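Home | Lists | Archive | Search | Subscribe
Reading time: 5 min

Golestani Interfaith Chaplaincy List
Subject: Re: Order of service for the blessing of animals
From: Davoud Kazemi
Date: 15 Aug 2022

Dear members of the list,

I write on behalf of the liturgy office in reply to the message quoted below, which reached us from the Ladusau congregation. Several other congregations have raised similar points in private correspondence, and the office considers it best to answer them all in one place.

> To the liturgy office:
>
> Our congregation will hold its blessing of animals in October, as it
> has done for many years. We have used the long form of the service
> from the green booklet. Last year the reading of names took so long
> that the dogs became restless and a number of families left before
> the blessing itself.
>
> We would be grateful for guidance on the following. May the names be
> read after the blessing instead of before it? May we include animals
> that have died during the year, or should these be remembered at a
> separate service? And is there an approved wording for an animal that
> is gravely ill and cannot be brought?
>
> We would also like to know whether the booklet will be reprinted, as
> most of our copies have lost their covers.
>
> With respect,
> The worship secretary, Ladusau

The office thanks the Ladusau congregation for the care with which these questions were put. Our answers follow under separate headings, and congregations are free to copy them into their own notices.

1. The place of the names

The long form places the reading of names before the blessing. This order was taken from the older service for the sick, in which the person was named first and prayed for second. It has never been a requirement for animals. A congregation may read the names before the blessing, after it, or during the procession, provided that the opening sentence and the final prayer remain where they are.

Where the list is long, the office recommends that the leader read only the names of the animals and leave out those of their owners. The Nulbridge congregation received 300 names last year and read them in this manner, with two readers taking alternate pages. Their report states that the congregation remained seated throughout, and that the horses were kept outside the gate until the reading had ended.

Written lists should close at noon on the day before the service. Names handed in at the door may be placed in a basket and held up together at the words "and those known to You alone."

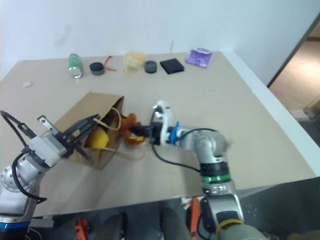 2. Animals that have died

The office has received more letters on this matter than on any other. Views differ among our member congregations, and we do not propose to settle the question for all of them. Both practices are permitted.

Where those that have died are remembered in the same service, their names should be read apart from the names of the living, after a short silence. The following wording may be used:

"Maker of all that breathes, we give thanks for the creatures whose lives were joined to ours and who are with us no longer. For their trust and their company we praise You. Comfort those who miss them, and keep in Your care all that You have made. Amen."

Where a separate service is held, it should be kept brief. Children often attend with their parents, and leaders are asked to avoid firm statements on matters in which the traditions represented on this list do not agree. A child who asks a direct question should be given a kind answer and referred to his or her own minister or teacher.

3. Animals that are ill and cannot be brought

There is an approved wording, although it was left out of the green booklet when the second edition was shortened. It is restored here in full:

"Merciful One, look upon this creature, who is weak and cannot stand among us today. Ease its pain. Give skill to those who treat it and patience to those who sit beside it at night. If it may be made well, let it be made well; and if its days are ending, let them end in peace. Amen."

The name of the animal may be put in place of "this creature." A photograph, a collar or a blanket may be brought forward by the owner and blessed in the animal's place. Food and medicine should not be blessed at the same time, as this has led to misunderstandings in the past about whether a course of treatment should continue. Leaders should never suggest that prayer takes the place of a veterinarian.

4. The booklet

A third edition is in preparation. The text has been set by Prollico, and the office is now reading proofs. It will include the two prayers given above, a shorter form of the service suitable for outdoor use, and a corrected version of the psalm on page 3, where a line was printed twice.

The office has received orders for 1,743 copies to date. Of these, 626 are for the large-print version, a larger share than we had planned for, and the print order has been changed accordingly. Congregations that have not yet written to us should do so before the end of the month, stating the number of each version required and the address for delivery. Orders already sent need not be repeated.

Copies of the second edition may still be used. We ask only that a slip with the prayer for the sick be placed inside the back cover.

5. Requests for individual prayers

Members continue to send requests for particular animals to this list. They are welcome, and many of us read them daily. Please give the name of the animal and the nature of the need in the subject line, and keep medical detail in the body of the message short. Requests remain on the weekly sheet for four weeks and may be renewed by writing again. If an animal recovers or dies, a brief note to the office will allow the sheet to be corrected.

Replies on any of these points may be sent to the list. Questions concerning a particular family or a private matter should be addressed to me directly.

Yours faithfully,

Davoud Kazemi
For the liturgy office

3 replies | Share this message | Previous in thread | Next in thread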